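Chae-won Hwang
18th September

Thread on stain removal at home, from someone who has run the laundry side of a guesthouse for years. No products to sell. Save it for when you need it.

Most stains are protein, oil, or dye. Work out which one you have before you put anything on it. If you don't know, start with cold water and wait.

Protein is blood, egg, milk, sweat, baby spit-up. Cold water only. Hot water cooks it into the fibers and then you're stuck with a brown ring.

Oil is salad dressing, butter, makeup, most hand creams. Plain dish soap, worked in with a finger, left for 30 minutes. Then the warmest wash the label allows.

Dye is red wine, berries, grass, markers. Oxygen bleach in a bucket of water, overnight if the fabric can take it. Not on wool, not on silk.

Coffee with milk is two kinds at once. Cold rinse and detergent for the milk, then the bucket for the coffee.

Blot, don't rub. Rubbing spreads the stain and roughs up the surface, and a rough patch shows even after the color is gone.

Work from the outside edge in. Turn the cloth as you go so a clean part is always touching the fabric.

Please test on a hidden spot first. Woo-jin Han skipped that with a navy curtain from the Umus house last December and we had to replace the pair.

The dryer is where stains become permanent. Check the spot before it goes in – in daylight if possible, because yellow bulbs hide yellow marks. If it's still there, wash again.

Someone asked about vinegar. Fine for hard water marks and some smells. It does very little for grease. Never mix it with chlorine bleach, the gas is dangerous.

Someone else asked about club soda. It works about as well as water.

Old stains: soak longer before you try anything stronger. We got a gravy mark out of an Aguirre tablecloth after 2 nights in detergent and cool water, changing the water in between.
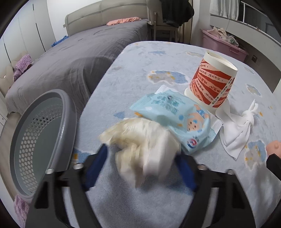 Housekeeping & Linen Team, Flellesar Guesthouse

Plush blankets get asked about a lot. Spot clean with a white or undyed cloth, barely damp. A colored cloth can leave its own dye behind.

If the whole blanket needs washing, use cold water, a gentle cycle, and half the detergent you think you need. Soap left in the pile makes it stiff and it picks up dirt faster.

No fabric softener on plush. Low heat or a line, then brush the pile while it's still slightly damp – a soft clothes brush is enough.

Şengül Ateş wants me to add that blankets should be shaken outside before washing. She's right, it saves the filter.

I'll do mattresses next week. Questions are open until then.

Recent posts
How we fold fitted sheets
Towels that smell after washing
Reading care labels
Which pillows can go in the machine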